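February, very late, kitchen table

I finally swam the whole thing! 84 lengths at the Brurnport baths, no stopping, no hanging on the rope pretending to fix my goggles. I got out with legs like string and a grin I couldn't do anything about. Selamawit was on the bench with her towel over her head and she yelled so loud that the lifeguard looked over.

When I started in the fall I could do four lengths of crawl before I had to roll over and float. Yao-tsung kept telling me I was kicking too hard and I kept nodding and kicking too hard. Then last month he had me swim with my ankles tied together with an old bike tube, which felt ridiculous, and something clicked. I quit fighting the water. I breathe on both sides now, mostly, except when there's somebody splashing in the next lane and I lose my nerve and go left left left.

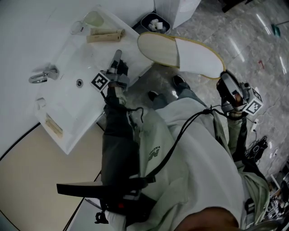 The pool itself deserves a few words. It's old and the water is a shade too cold and the clock at the deep end runs slow, and I love it. At six in the morning the windows are still black and the underwater lights are on and you swim through these big green patches, bright and then dim and then bright again. I got to length 60 today before I thought about anything at all. Then I thought about toast for a good ten lengths.

Cameron wants us all to sign up for the lake swim at Lisden this summer. Three courses, and the middle one is 900 meters, so on paper I could do it tomorrow. But a lake! No line on the bottom, no wall to push off, weeds. Asnakech did it last year and says the first 100 meters are awful and then you look up and there are hills all the way around you. I said I'd think about it. I've already looked up wetsuits, so that's settled I guess.

We had breakfast at Asfaw afterward – eggs, the flat bread with the honey butter, two coffees each. Gadisa came in halfway through and ate the rest of mine. My hair is still damp and smells of chlorine and I don't care.

Tomorrow: rest, stretch shoulders, call Mom back. Find the other earplug.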